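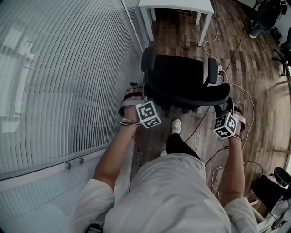

Was ist eigentlich ein Wochenmarkt?

Stell dir vor, ein leerer Platz verwandelt sich über Nacht in ein buntes Dorf aus Ständen! In Woditz passiert genau das, auch im kalten Februar. Schon um 8 Uhr duftet es nach Brot, Käse und Äpfeln.

Wer verkaufen will, fragt vorher im Rathaus nach einem Platz. Dort gibt es einen großen Plan, auf dem jeder Stand eingezeichnet ist — beim Herbstmarkt sind es mehr als 200! Die Händler zahlen dafür Geld, das Standgeld heißt. Damit bezahlt die Stadt den Strom und das Aufräumen.

Frag beim Einkaufen ruhig mal, woher die Äpfel kommen. Die meisten Händler erzählen das richtig gern!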